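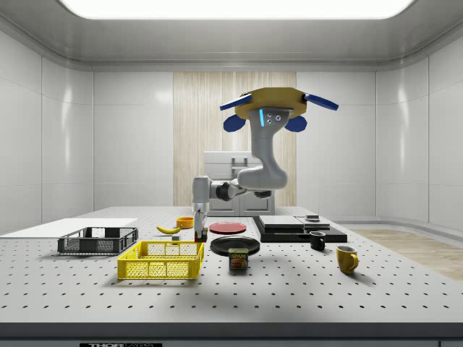
**The gripper on our table cell comes down a few millimetres to one side of where it should. Where do I start looking?**

Posted by stanach_bench, 10 Jun 2019

The arm hangs over a perforated table and does simple pick and place. It was fine until May, when we took it off its mount to clean it and put it back. Since then every pick is off the same way, at both ends of the table. The Zormont controller shows no errors. Fingers open and close normally. I would like to fix it without teaching all the points again.

---

**lencho_fitter**

Start at the mount. If the error is the same size and direction everywhere, the base has gone back slightly out of place and the taught points are probably still good.

1. Power down and lock off. Support the arm before you touch any bolts.
2. Slacken the mounting bolts, wipe both faces and look for grit or a raised burr.
3. Tighten in a cross pattern, in two passes, to the torque in your manual.
4. Power up and jog to a known hole in the table at low speed. Write down the offset.
5. Do the same at a hole 400 mm away, then at one 600 mm away.

If all three readings match, put the offset into the base frame and leave the points alone. If they grow as you go out, the base is twisted and needs squaring up first. Don't correct a twist in the software, you will only be chasing it round the table.

Save a copy of the old frame before you change it.

---

**wenness2**

Check the fingers as well. Ours had one bent and it looked just like a base problem. Took me a whole shift to find.

---

**greasegun**

Agree with the first reply, but do a homing run before measuring anything. Ours had lost its reference on one joint after being unplugged and gave no alarm either. I also recheck the mount bolts after some 200 hours once it has been off. The cell here is at 1,566 hours and they have needed a nip up once.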